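Aménagement intérieur des locaux tertiaires
Notes de cours, séance 5 : la cloison vitrée et ses stores
Support rédigé par Imelda Saludo, relu par Samah Soliman
Version du 27/01/2024

Rappel de la séance précédente

On s'était arrêtés à la cloison pleine, objet modeste qui isole du bruit, cache le désordre et accepte qu'on y plante un clou. Tous les maîtres d'ouvrage en veulent moins. Ils demandent de la transparence, on leur pose du verre, et dans les semaines qui suivent la livraison ils commandent des stores. Le sujet de la séance est cette commande.

1. Vocabulaire

Je le redonne parce que les copies d'août en manquaient cruellement.

Cloison vitrée toute hauteur : du sol au plafond, sans allège.
Cloison sur allège : partie basse pleine, verre au-dessus. Les plinthes et les prises y trouvent leur compte.
Montant : profil vertical entre deux panneaux. On le veut toujours plus fin, jusqu'au jour où il faut y fixer quelque chose.
Lame : élément horizontal du store vénitien. Une lamelle, dans le métier, désigne plutôt la bande verticale, et le fournisseur vous livrera ce que vous avez écrit.
Jeu latéral : espace entre le bout des lames et le montant. Il figure sur le plan. Il est rarement le même sur place.

2. Store devant ou store dedans

Deux familles. Le store rapporté se pose devant le vitrage, côté salle en général. Il coûte peu, se démonte vite et ramasse la poussière avec application. Le store intégré est logé entre deux verres. Il reste propre, mais le jour où un cordon lâche il faut ouvrir le panneau, et la personne qui savait l'ouvrir est partie à la retraite.

Chez Fetton, où j'ai fait mes premières années, on avait prescrit de l'intégré pour 27 bureaux. Très beau le jour de la réception. Deux ans plus tard, un store sur trois était resté dans la position où son mécanisme l'avait abandonné, et les occupants avaient scotché du papier là où il manquait de l'ombre. Au moins, le papier se change sans outil.

3. L'inclinaison des lames

C'est le point que tout le monde croit connaître. Fermées, les lames coupent la vue et presque toute la lumière. Ouvertes à l'horizontale, elles laissent passer les deux. Entre ces positions, le résultat dépend de la hauteur de l'œil : quelqu'un d'assis et quelqu'un de debout dans le couloir ne voient pas la même réunion. Vérifiez toujours les deux. Une direction des ressources humaines de ma connaissance a conduit ses entretiens tout un hiver avec des stores inclinés dans le mauvais sens.

Règle pratique : lames inclinées de sorte que le passant regarde le plafond de la salle. Il s'en lasse vite.

4. Les reflets

Le verre renvoie tout ce qui est plus lumineux que ce qu'il y a derrière lui. Un luminaire linéaire au plafond devient un trait clair en travers du panneau, une fenêtre située en face devient une deuxième fenêtre, pâle, qui flotte au milieu de la cloison. On l'oublie systématiquement sur les perspectives, où le verre est bleuté et parfaitement obéissant.

Trois choses à regarder sur plan, avant que quiconque ait commandé quoi que ce soit : l'axe des luminaires par rapport à la cloison, la position des baies extérieures, le côté où le store est posé. Un store derrière le verre n'enlève aucun reflet à celui qui se tient devant. Sur le projet Brulamholm, il a fallu l'expliquer 12 fois, dont quatre au même interlocuteur.

5. Le raccord au mur

La trame des panneaux tombe juste dans les catalogues. Dans un bâtiment, le dernier panneau prend ce qui reste. On peut l'assumer, répartir la différence sur l'ensemble, ou compenser par un profil large que le client remarquera dès son arrivée. J'ai une préférence pour la première solution : un panneau plus étroit contre un mur blanc ne choque que les architectes.

Pensez au store du panneau étroit. Il se commande à part, il arrive en dernier, et sa teinte vient d'un autre lot.

6. À rendre

Choisissez une cloison vitrée à stores dans un bâtiment où vous avez le droit d'entrer. Relevé coté, croquis des reflets à deux heures différentes, position des lames, traitement du raccord, puis un commentaire de 400 mots. Les textes qui emploient « transparence » au sens moral seront lus avec patience, puis notés.
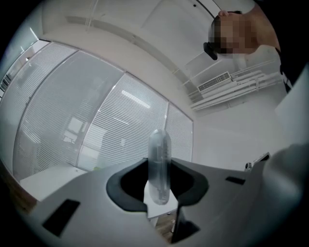

Pour le croquis des reflets, indiquez l'heure et si le plafond est allumé. Une paire de relevés où tout est identique de l'un à l'autre me fera supposer que vous n'y êtes allés qu'une fois.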